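**Thread: Fabric softener and cleaning cloths, does it really ruin them?**

**wullitz_hb**
Good evening to all. I have a question about washing of cloths. In my flat we use microfibre for the windows, the bathroom and the kitchen. My mother-in-law washes everything with softener, also the cloths, and now when I clean the mirror there are grey stripes everywhere. She says the cloths are simply old. I bought them in December, so I do not think they are old. Who is right? And can I save them, or must I buy new ones?

Halfdan Bergmann

**pegbasket**
You're right and she's wrong, but don't tell her I said so. Softener leaves a coating on the fibres and then they push water about instead of soaking it up. Wash them twice with plain detergent and nothing else.

**Mikeck**
I want to disagree a little. I have used softener on all my washing for many years and my cloths clean very well. In my opinion the stripes come from too much cleaning spray on the glass. People spray until it runs down, and then they blame the cloth.

**pegbasket**
What do you clean with them, though? For dusting a shelf you'd never notice. Glass shows everything.

**Mikeck**
Mostly shelves and the car dashboard. All right, maybe glass is a special case. But I still say: less spray.

**adow_lane**
Hello Halfdan. I am cleaning holiday flats for my work, so I wash a big quantity of cloths each week, and I can write how I do it. English is my third language, please excuse the mistakes.

First I keep the cloths separate from the towels. Cotton towels give off fluff, and the microfibre catches it and keeps it. I put the cloths in a net bag or I make a full load only of them. I use liquid detergent, half of the dose which is written on the bottle. No softener, no bleach. Then I hang them on the line. If it rains the whole week I use the dryer on low heat, but without those perfumed sheets, because the sheets are the same problem as softener.

I sort also by colour. Yellow is for the kitchen, blue is for glass, and pink is for the toilet and never goes anywhere else. The yellow ones I fold when they are dry, and they go in the drawer by the sink. 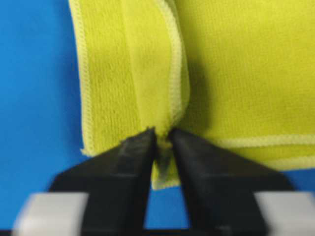
What temperature should microfibre cloths be washed at?

Forty degrees is enough for ordinary dust and fingerprints, and sixty is better for cloths from the kitchen or the bathroom, if the label permits it. I would not boil them. I did it one time with a whole load and they became stiff like cardboard.

**navarrete77**
Very useful, thank you. May I ask about vinegar? My neighbour puts a small cup in the rinse instead of softener.

**adow_lane**
I tried it. It removes the smell a little. I don't do it often, as I have read that it is not good for the rubber parts of the machine. I am not a technician, so please check in your manual.

**pegbasket**
I've put vinegar in mine for years with no trouble at all. The seal is fine.

**Mikeck**
My seal was not fine. The repair man asked me directly if I use vinegar. So we have one vote for each side.

**wullitz_hb**
Thank you for so many answers. Now I did the test. I washed 2 cloths twice without softener and left the others as they were. On the bathroom mirror the washed ones are clearly better, although in one corner I still see a light stripe. I have also used less spray, so I cannot say which advice helped more. I am sorry, it was not a very scientific test.

**Mikeck**
The spray!

**pegbasket**
The softener! Give them one more wash and that corner will come right.

**navarrete77**
One more question from my side. When do you throw a cloth away? I always keep them too long.

**adow_lane**
I wet it and wipe the worktop. When the water stays behind in drops also after a good wash, I move the cloth to the box for dirty work, like bicycle chains or the oven. A few loose threads on the hem are not a reason to throw it. You can cut them with small scissors, but do not pull.

**wullitz_hb**
I will buy a separate net bag and write "no softener" on it with a thick pen. My mother-in-law has read this thread now and she asks me to tell Mikeck that she agrees with him.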